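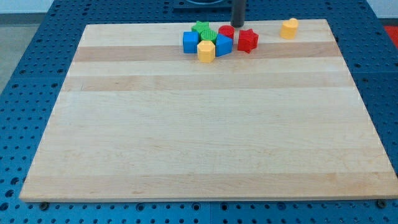

Diary > 2019 > Household Tasks Study

Previous entry Next entry Index Contact

The Tidying Task, September 14, 2019

The morning was given over to the tidying task. The study has now reached the stage at which Sernero wishes to know whether a machine may be trusted with the ordinary business of putting things away, and I had undertaken to set down my view before the meeting at Prelville.

The shape-sorter blocks were used again, on the maple board. They are eight in number, in blue, green, red and yellow, and I remain of the opinion that they serve us better than the crockery did. Most of them were grouped towards the far side of the board, with the yellow heart standing well away to the right. A child clearing up would very likely take the heart first and the rest by the handful. The machine must take them singly, and the difficulty lies in the group, where the yellow hexagon stands against the blue cube and there is little space for a finger of any kind to enter.

I have gone through the records for the present series. Of 89 attempts at clearing the board completely, 12 were finished without a person stepping in. The figure will disappoint the board of Urnia, who were told in an earlier letter to expect better. It should be stated in the report that a single block standing by itself is now seldom missed, and that the failures fall almost entirely upon blocks which touch one another. The stars are the worst in this respect. Their points offer a poor hold, and a small error in the angle is enough to turn the block.

A question was raised again concerning the shop floor. Urnia would like us to say that a machine able to clear a board could also restock a shelf or empty a delivery crate. I am not prepared to sign such a statement. The board is flat, pale and plain, and the blocks are of strong colours. A shelf in a working shop offers none of these comforts, and customers do not put goods back where they found them.

On the household side my view is somewhat more hopeful. Many chores are slow by nature and may be done while the family is out. If a machine needs four minutes to clear what a person clears in a moment, the loss is small — provided that it does not break anything and does not call for help. The second condition is the one we do not yet meet.

Correspondence from Văduva was answered at noon. They ask whether the trials may be repeated with soft items, such as socks and cloths. I replied that this could be considered in December, once the present series is closed, and that no promise should be made to their members before then.

The report was left unfinished at 1845. Outstanding: the table of failures by shape, the paragraph on cost, and the reply to Urnia concerning shelves.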